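Granside Screening Room – Pre-Screening Safety Inspection
Checklist with comments
Date of inspection: March 19, 2026
Inspected by: Hanne Pitkänen
Reason: season opening, Toletti double bill

Key: P = pass, A = action needed, N = not applicable

1. Auditorium

1.1 Aisles clear for full width – P
1.2 Aisle step lights working, both sides – A
Comment: Row 9, left side, flickers at full dim. Lamp holder is loose. Replace the holder, not the lamp. The lamp was changed in the last round and the fault came back.
1.3 Seats fixed to floor, no movement at the base – P
1.4 Seat pans return to upright when released – A
Comment: Two seats in the back row stay down. Tagged out of use. They must not be sold until the springs are replaced.
1.5 Wheelchair spaces marked and free of storage – P
1.6 Carpet edges and joins flat – P
Comment: Join near the left exit was taped for the last festival. Tape removed, join re-glued, edge holds.

2. Exits

2.1 Exit signs lit with house lights down – P
2.2 Push bars open with one hand – P
Comment: Right rear bar is stiff but within limits. Oil at next visit.
2.3 Exit route to the street clear – A
Comment: Poster frames for the Kikia retrospective were stacked against the wall of the corridor. Moved during inspection. Front of house to confirm a permanent storage place in writing.
2.4 Emergency lighting on battery, full duration test – P
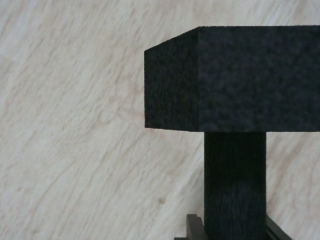
Can the film start if one exit sign goes out during the trailers?
The film is held until the sign is lit again or the affected block of seats has been cleared and closed off.

3. Projection booth

3.1 Booth door self-closes and latches – P
3.2 Extinguisher in date, seal intact, correct type for electrical fire – P
3.3 Projector exhaust fan running before lamp strike – P
Comment: Interlock tested by stopping the fan. Lamp would not strike. Correct.
3.4 Projector running hours logged – P
Comment: Log reads 2,699. Previous entry was missing a signature and has been countersigned.
3.5 Port glass clean, no cracks – P
3.6 Cables off the floor or under ramp – A
Comment: The feed to the Gowda sound processor crosses the walkway behind the rewind bench. Reroute along the wall before the first public show.
3.7 Film cans stored below shoulder height – P

4. Screen and stage

4.1 Masking motors stop at both limits – P
Comment: Tested in scope and flat. Slight overrun in scope, top edge only – no contact with the frame.
4.2 Screen frame bolts tight – P
4.3 Speaker brackets behind screen secure, safety wires fitted – P
4.4 Stage edge marked with white strip – P
4.5 Q&A microphone stands stored off stage during film – P

5. Audience and sound levels

5.1 Posted capacity matches the permit – P
Comment: 592 on both. The old sign giving 500 is still up in the staff corridor and should come down.
5.2 Announcement system overrides film sound – P
5.3 Strobe warning displayed at box office and on ticket page – A
Comment: Displayed at box office only. The second Toletti feature has a long flashing sequence in its final reel, so the ticket page needs the same wording.

Items 1.2, 3.6 and 5.3 are to be closed before the first public show. Item 1.4 may stay open while the seats are tagged. Item 2.3 stays open until the written reply is received. Next full inspection in June.

Signed: Hanne Pitkänen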